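The Two-Arm Bench: Frequently Asked Questions
Last updated 28 Oct 2020

What are you building?
Two small arms in a box that pick up phones and put them on stands. Lutz Albers wanted a coffee robot. He was outvoted.

Why phones?
They are slippery, flat and awkward to get a finger under, and everyone has a dead one in a drawer. If the arms can manage a phone lying face-up next to another one, I'll let them near something I care about.

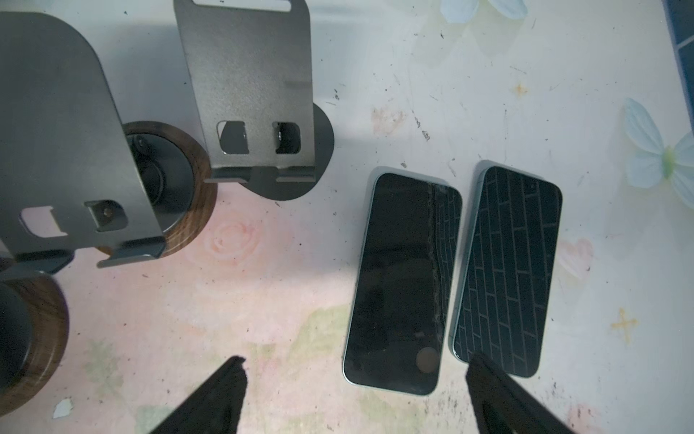 Where did you get the arms?
Secondhand, as a pair, from Zesiro, for 900 dollars including a power supply that smelled of toast. The power supply has been replaced.

How are they mounted?
Both bases are fastened to one aluminum rail across the front. We tried separate clamps in March and the arms slowly walked apart. The wiring is meant to live in the slotted tray under the rail. It has other ideas.
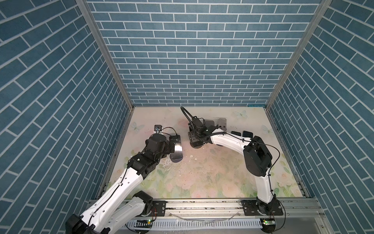

Both arms on the front rail, left gripper holding a phone-shaped device.

Do the stands have to match?
No, and ours don't. Some bases have a wood-grain rim, some are plain gray. Kanchan Sengar argued for a mix on the grounds that a program that only works on one stand is a very expensive stand. Leave room between them for the fingers – more than you think.
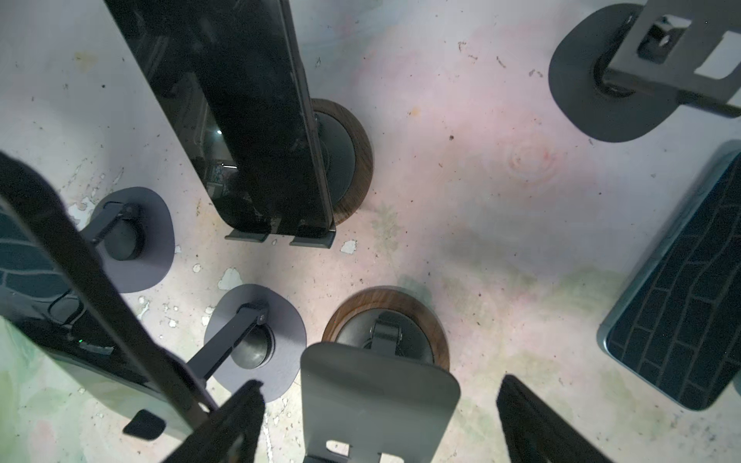 How long did the software take?
Longer than the hardware, by a lot. Riet Visser's log stands at 1,837 attempts, and the first 100 were mostly spent finding out which way was up.

Can I use phones that still work?
You can. Take out the SIM first, and don't use the one you need to call us for help.
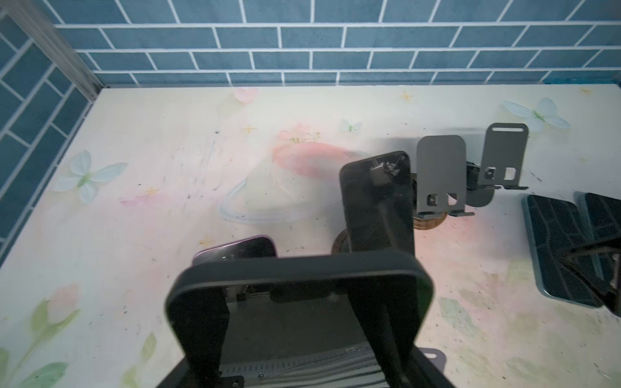
How often do you recalibrate?
Every time someone moves a base or loosens a wrist bolt, and at the start of each session regardless. It takes a few minutes per arm. Skipping it takes all evening.

Can I come and see it?
Yes, if you write to Jeanine Van Wijk first. Bring a phone stand.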